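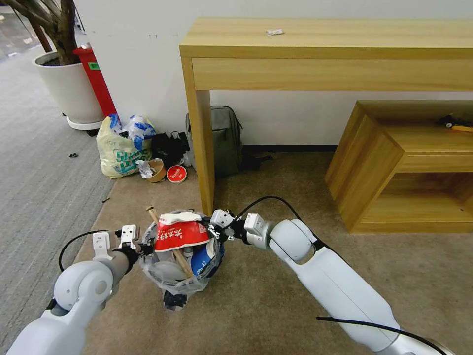

Clear plastic trash bag held by the rim, beige carpet.

Stockdale Sideline Chain Set
Item 1832
By Hamau
$368.00 per set
In stock. Ships by ground freight only.

The Stockdale is a full-size down and distance set for high school, college and adult league football. It comes with two line-to-gain rods, a ten-yard chain, one down indicator and a carry bag. Everything is sold together. The rods and the indicator can also be ordered on their own as replacement parts.

The rods are aluminum tube with a foam sleeve over the lower section and a flat rubber foot. There are no spikes. Most state associations want a flat foot now, and if yours still allows a spike, we don't sell one for this model. Each rod has a vinyl bullseye at the top, orange on black.

The chain is welded steel with a vinyl cover and a swivel snap at each end. It is measured and tagged before it leaves the warehouse. Check it against a steel tape at the start of each season anyway. Chains get stepped on and snaps get bent, and an inch or two matters on a fourth-down measurement. There is a midpoint tag, plus a separate clip for marking the back edge of the nearest five-yard line. The clip is small and gets lost more often than any other part, so we put two in the bag.

The down indicator flips by hand with a lever at about chest height. Numerals are 9 inches tall and show on both sides. The lever can be worked with gloves on. In a December playoff game it may feel stiff for the first few flips, and a drop of light oil on the pivot will take care of it. Do not use grease.

What's in the bag
2 line-to-gain rods with foam sleeves
1 ten-yard chain with covers and snaps
1 down indicator, numerals 1 to 4
2 clips
1 nylon carry bag with shoulder strap

Specifications
Rod and indicator height: 8 feet
Shipping weight: 31 lb
Colors: orange/black only
Warranty: 12 months on rods and indicator, none on foam or vinyl

Assembly
The rods ship in two sections. Push the sections together until the button clicks, then slide the sleeve down over the joint. Snap the chain to the lower ring on each rod. The upper ring is for storage.

Compared with the Trisuvon
The Trisuvon is our lighter set for youth leagues. It has shorter rods and a cord in place of the chain. Parts do not swap between the two sets, except for the clips.

Replacement foam
The sleeves on sets sold before July 6, 2018 were a slightly narrower size. If your set is older than that, say so when you order and we will send the narrow ones.

Customer comments

"Used it for two seasons on a turf field. Replaced one sleeve. The indicator is easy to read from the press box."
Mircea Dinu

"Good set, heavy bag. Our chain crew is three high school kids and they would like wheels on it. The strap is comfortable enough."
Sekar Kwok

Shipping and returns
The carton is long and goes by Fikeo freight, curbside delivery. Someone has to be there to sign. Unused sets can be returned within 30 days in the original carton, less freight. School purchase orders are accepted by fax or email.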